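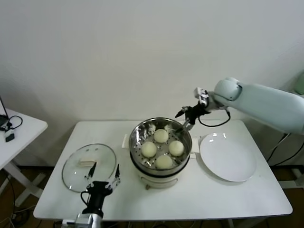 4. Cooking habits and damp in the Lirkden flats

4.1 What we asked and who answered

Letters went to 3000 addresses in Lirkden in September, mostly the older rented blocks near the river plus the newer ones at Pearce Court. 299 households sent the diary back. Of those we could use 250. The rest had gaps too long to fill in, or the pages on windows were left blank, or in a few cases two people in one flat had plainly filled in different weeks. Low response, we know. Lower than the pilot. The letter was long and the reply envelope was the wrong size for the diary, which had to be folded twice.

Diaries covered one week of evening meals. Households wrote down what was cooked, how (hob, oven, kettle, plug-in pot or steamer, microwave, nothing), whether a lid was on, and whether a window or door was open during or after. A separate sheet asked for damp patches, by room, with a rough sketch. The sketches were more use than expected and are dealt with in section 5.

1048 cooked meals in all. Cold meals and takeaways were logged but are left out of what follows.

4.2 Hob, oven, plug

The hob still does most of the work. Boiling and simmering together made up the bulk of entries, then frying, then the oven. Plug-in cooking was more common than we had allowed for, and the diary form had only one box for it — a mistake, as a slow cooker left on all day and a steamer used for a quarter of an hour are very different things as far as room air goes. Where the household wrote a note beside the box we recoded by hand. Where they did not, the entry stays as "plug-in, other".

Place matters as much as method here. Hob cooking happens under the extractor, where there is one. Plug-in cooking happens wherever there is a socket and a bit of table, and in the Zarko Road blocks that is often the living room, as the kitchens have so little worktop. Several diaries mention a table against the outside wall. Cold wall, steam close by, no fan. We did not ask about distance from the wall and should of done.

4.3 Lids

Lid use was the question people skipped most. Those who did answer tended to put "sometimes". Not much help. Looking only at meals with a clear yes or no, lids were on for rice, potatoes and anything steamed, off for pasta and sauces. No surprise there. A few households wrote that they take the lid off early to check, then leave it off. A few that the lid had been lost or broken and a plate was used instead.

Clear lids came up in the free comments more than once, always in their favour: you can look without lifting. Whether this leads to less steam in the room we can't tell from diaries. It would need a proper trial with a humidity logger, same pot, same food, both kinds of lid. Clear surfaces have a second use in that people notice droplets on them sooner than on a painted wall, and two respondents judged when to open the window in just this way.

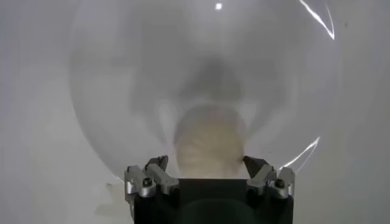
Figure 4. Clear dome against a pale wall, overhead light reflected near the top.

4.4 Windows

Windows were opened during cooking far less often than after it. Reasons given: noise from the road, cold, small children, a broken catch. In Pearce Court the kitchen window opens onto the shared walkway and people do not like to leave it open in the evening. Fair enough. Advice leaflets from landlords nearly always say "open a window when cooking" and we found very little sign that anybody follows it between autumn and spring.

Door habits went the other way. Kitchen doors were left open in most homes that had one, so the moist air goes through to the hall and bedrooms. Bedrooms were the room most often marked on the damp sheets, ahead of bathrooms. This does not show that cooking is the cause. Drying washing indoors is at least as likely, and the two go together in the same homes, usually the fuller ones.

4.5 Loggers

A smaller group had a Jarker humidity logger on a shelf for the diary week. The loggers ran without trouble except where one was put on top of a fridge, and another spent part of the week in a drawer. Readings from both are dropped.

Peaks in the logger record match the diary meal times well. What the diaries do not show is how long the air takes to come back down. In flats with a working fan it fell before bedtime. Without a fan, and with the window shut, it was often still raised the next morning, and the next meal's steam was added on top. We think this slow drop matters more than the height of the peak, though the group is to small to press the point.

Fans themselves were a sore subject. Some homes had one that made noise and moved no air. Some had been told it would be seen to. The diary had no question on fans at all, so what we have comes from margins and the backs of pages.

4.6 Limits

One week only. Self-reported. Mild weather for the season, so the walls would have been warmer than in a usual winter and the damp sheets may understate things. People who have damp are likelier to answer a letter about damp. The recoding in 4.2 was done by one of us and checked by the other on a sample, with a few disagreements, nearly all over soup.

A second round is planned with a shorter diary, separate boxes for each kind of plug-in cooking, a question on where the appliance stands, and one on fans. Draft forms went to the Zarko Road tenants' group for comments in December 2025. Results by block are in Table 6.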